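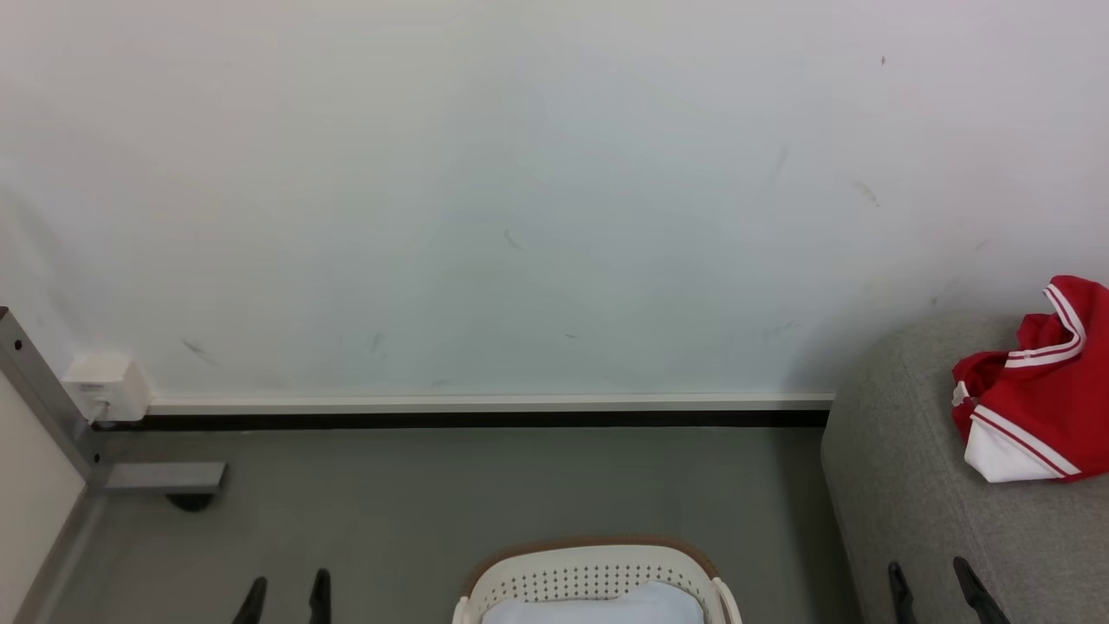

Why do painted walls pick up most of their marks in the lower part?
The lower part of a wall is within reach of shoes, chair backs, bed frames, cart wheels and cleaning tools. The upper part is touched much less often, and its marks usually come from ladders, hung items or insects.

Chapter 2
Wall and Floor Surfaces in Furnished Rooms

2.1 Scope

This chapter covers the inspection and routine cleaning of painted interior walls, baseboards and resilient floors in rooms where furniture remains in place. It applies to offices, clinics, dormitories and training rooms. Kitchens and washrooms are treated in Chapter 5. Repainting is mentioned only where cleaning has failed.

The inspection form used throughout is the Hotcombe form, revised in May by Nélida Retamal and Kosmas Konstantinidis. Older editions combined wall and baseboard in a single entry. The revised form separates them, and students who trained on the earlier version should read Section 2.4 before attempting the exercises.

2.2 Terms

Scuff. A mark left by contact with a moving object. Material may have been deposited on the paint, removed from it, or both. A scuff often has a visible direction.

Smudge. A mark with soft edges and no clear direction. Hand oils and dust are common sources.

Speck. A small isolated mark. Record it by height and by distance from the nearest corner.

Baseboard. The trim at the foot of the wall. Skirting is the same part under another name and appears in some supplier catalogs.

Floor line. The line along which the wall assembly meets the floor. It may be covered by trim, by a dark strip, by sealant, or by a combination of these.

Foot bar. The horizontal member of a table or bed frame nearest the floor. Foot bars and casters limit the reach of a flat mop and are entered on the form as obstructions.

2.3 Light and Viewing Position

Pale walls are difficult to judge under flat overhead light. An off-white surface may look bluish in one area and warmer in another with no change in the paint itself. Tint alone is therefore not recorded as a defect. View the wall first from the center of the room, then from one side at a low angle. Marks visible from only one position are entered with the letter P.

2.4 Order of Inspection

Work from the top of the wall to the floor. Complete the field of the wall, then the baseboard, then the floor line, and the floor last. Furniture is moved only if it has free casters and no attached cable. Where a cable runs from a wall box to a frame, leave the frame where it stands and mark the area behind it as not inspected. Do not wipe within a hand's width of an outlet or junction box with anything wetter than a dry cloth.

2.5 Cleaning Test

Each type of mark is tested once before the whole wall is treated. Use a dry white cloth with light pressure. If the mark remains, use a cloth dampened with plain water. A mark that resists both is tested with Virniretti neutral cleaner at the label dilution, on an area no larger than a coin. Stop if color appears on the cloth. Matte paint can become shiny when rubbed, and the shiny patch may be more noticeable than the original scuff.

Kanokwan Bunnag's field notes from the Rathnayake building, reprinted in Appendix B, list 127 marks by type and by the step at which each was removed.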